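Prilham unit, May walkthrough. Loading side + back room

- [x] Extinguishers: tags current, pins in. One by the Ochoa racking needs rehanging
- [x] Exit signs lit, both doors
- [ ] Exit path clear: NO. Pallet again, moved it myself
- [x] Panel 806 labelled, door shuts

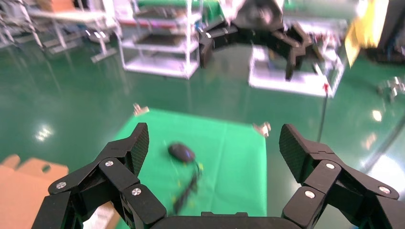 Brultbridge desk wrote back that the pallet was on last month's sheet too and they want a date for it. Fair. Put end of May.

- [ ] Eyewash: weak on the left side, cap missing
- [x] Floor: no spills, tape lifting at the dock tho 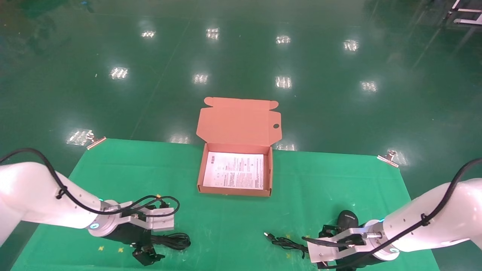 - [ ] Mezzanine load sign says 300, Prellness drawing says 3,000. Keep peope off til sorted
- [x] First aid box restocked, burn gel still on order

Recheck 600 hours.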